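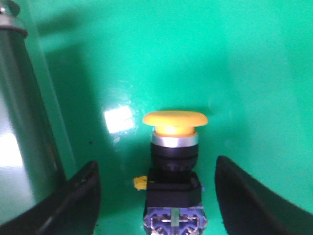
# Lorunier Cele mushroom-head push button, yellow

Part no. 205 | Panel mount | Sold singly or in bags of 8

A large yellow button for people who will be hitting it with the flat of the hand, possibly while shouting. The cap is a wide, flattened dome, a good deal broader than the body under it, so aim is not critical.

Below the cap you get a short yellow stem, a polished silver bezel and a black ribbed collar on a square body. The contact block goes on the back. Its bluish plastic is see-through enough to let you check the terminals without taking anything apart, a small mercy if you've already dropped the screwdriver twice.

**In the bag**

- Operator head with yellow cap
- Contact block, with terminals
- Fitting sheet, folded smaller than it ever will be again

**Fitting**

Leave some 670 mm of spare wire behind the panel. You'll think it's too much until you have to change the block. The small yellow tab on the side of the body stays on; please stop mailing them to us.

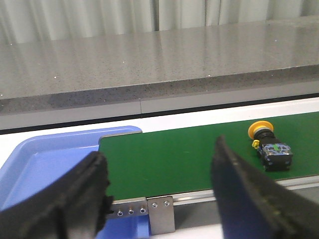
*Cele 205, head and contact block together, on its side.*

**Goes with**

Rumau legend plates and the Clernetley surface box (order separately). The older Rumau box is a hair too shallow and closes only if you lean on it. Don't lean on it.

Legend plates are blank. What you write on yours is between you and your inspector.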